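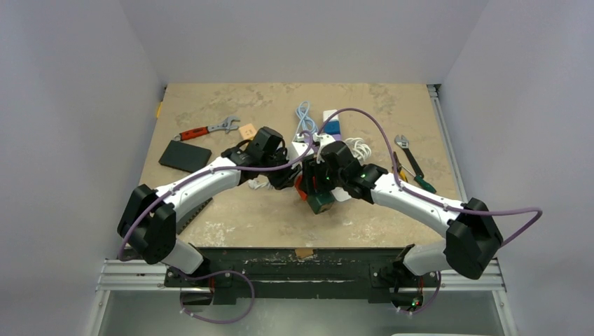
Two arms at a shared tabletop.

Beta testers wanted: Liritz storage cleaner for Android

Vindance is looking for 68 people to try the next version of Liritz before it goes on sale. Liritz finds duplicate photos, leftover install files and old app caches, and lets you choose what to delete. The new version adds a scheduled scan and a rebuilt junk file list.

You can apply if you:
- use an Android phone every day as your main phone
- have at least 2 GB of free storage
- can read and write in English
- do not work for a company that sells cleaner or antivirus apps

Testers install the app, run it as they normally would and fill in a short form once a week. The test lasts two months. Please back up your phone before you start. We do not collect photos, messages or contacts, but crash reports are sent to us automatically.

Everyone who completes all the forms gets $65 and a one-year license. Payment is by bank transfer.

To apply, use the form on the Liritz support page and give your phone model and Android version. Applications close 23 September 2024. Questions go to Triin Lepik, test coordinator.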